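Sollov is looking for people who drink tea or coffee every day and who are willing to write down how they do it. We are a small publisher in Hastdale, and we prepare a book with the title *Condora*, about the habits of drinking at home among families who moved from one country to another. For this book we need sixty-one participants. Some places are already taken, but most of them are still open.

**Who can take part**

You can apply if you are 18 or older and if you, your parents or your grandparents grew up in a different country than the one where you live now. You don't need to be a good writer. You can send your notes in English, Amharic, Oromo or Bosnian. If you prefer another language, please ask us first, as we must find a translator and this is not always possible.

We are especially missing people who live alone, people who work at night, and men over sixty. If your uncle is one of these and doesn't read advertisements, please show him this one.

**What you will do**

For four weeks in June you keep a diary. Each day you write what you drank, at what hour, with whom, and who made it. Five lines are enough. On days when you drank nothing, write this also. We are not interested in the brand, unless there is a story about it.

At the end of the month there is one conversation by telephone, one hour long. It is made by Bezawit Woldemariam or by Henok Kassa. They will ask you about the cups, the sugar, the guests, and what has changed from the time when you were a child. The conversation is recorded only if you agree.
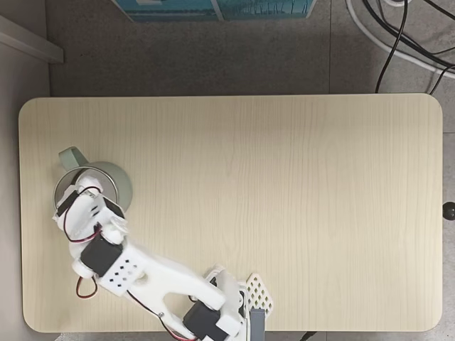 Chaltu Gebru, who kept a trial diary for us last winter, wrote on its last page: "I thought I would have nothing to say after three days. Then my aunt came to visit and refused my coffee, and I filled two pages. Please tell the new people that they can be angry in the diary."

Yes, you can be angry in the diary. You can also skip a day, if you mark it. What we ask is that you don't fill in a whole week afterwards from memory. In the trial we received some diaries like this and it was difficult to use them.

**What we pay**

Each participant receives 200 dollars after the telephone conversation. If you stop before the end, we pay for the weeks you have finished. You also receive one copy of the book. The first printing will be 1,000 copies.

Your name will be printed only with your written permission. Otherwise we choose another name together with you. You can take back your diary at any moment before the text goes to the printer, and you don't have to explain the reason.

**How to apply**

Write us a letter or an email of half a page. Tell us where your family comes from, what you drink in the morning, and which language you want to use. Please add a telephone number and the hours when we can call. Don't send photos of documents.

Letters go to Sollov, 129 Berhe Street, Hastdale. Please write "Diary" on the envelope. Zlatko Begović reads all the applications and answers each of them, also when the answer is no. It can take him three weeks in busy times.

Questions about payment should go to Ayana Woldemariam at the same address. She can also send you the agreement in advance, so that you can read it at home before you decide.

Call published 16/02/2022. We accept applications until all the places are filled.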